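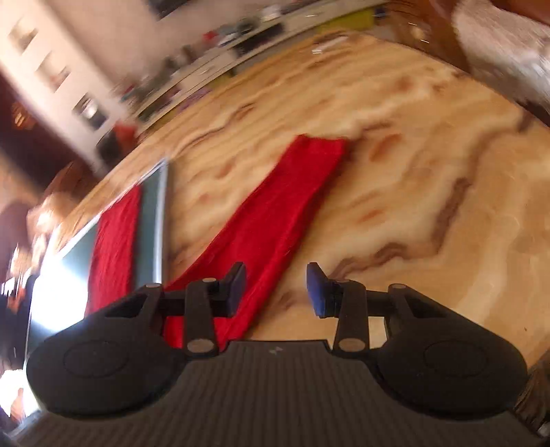
Re: [pirgate-floor] Towel folding, who does what from Wednesday

Hi all,

Panagiotis Kolev wrote:
> Can someone tell me what's left for us once the Arkik arm is folding
> the red cloths? I've done that bench for 8 years and I'd like to know
> where I'll be standing.

Good question, Panagiotis, and I'm glad you put it to the whole list! I've had two weeks on the trial side now and I'm loving it. You'd be teaching it, for a start. We fold with the hand-held grippers, over and over, and the arm learns from our folds. Mine were pretty rough the first day (my wrists had opinions) but by the second week I was up to 200 in a shift, and the corners were coming out square.

The arm takes the plain strips only. Stains, frayed hems, odd sizes and anything a customer has rung up about stay with us, and so does the final check before the trays go out. Hours don't change, I asked. What does change is that we rotate every 2 hours, so no one's stuck at the one bench all day, and my shoulders have noticed already.

Come and have a go before smoko, I'll save you a gripper. Bring your favourite way of folding, we want yours in there too!

Cheers,
Banix bench, ext. 32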